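Sornell presents Kandska table for small dining rooms

19 January 2020
By Sornell Press Office

Sornell today presents Kandska, a table with rounded corners for homes where the dining room is also a place to work. The light gray top has a marble pattern, and the table seats 4 persons.

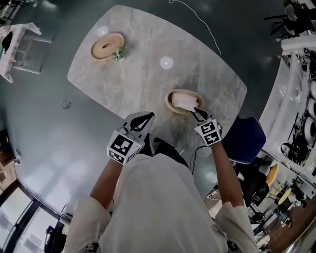

Kandska table with tan round plates and a blue chair.

The first series is 3000 tables. Sales start in January in the Pedier stores, under article number 1009. The company gives a warranty of two years on the top.

"Our customers asked for a table which is easy to walk around," Sornell says in a comment.

Recent news
Kioko chairs get new colors
Pedier opens two more stores

Subscribe to our newsletter. This site uses cookies.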